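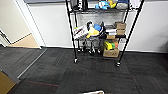
Trutus seeks four participants for a review of its safety rules for mobile robots in shared rooms. Reviewers will test draft rules on items stored on open wire shelving, such as plush toys and cardboard boxes, and on keeping doorways clear.

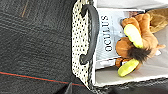

Each participant will complete 11 sessions at the Flamness site and file a written report after each one. No technical training is required.

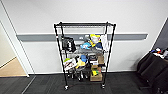

Sessions begin in October. Apply in writing to Trutus, Room 16, 2088 Lynch Road, Flamness.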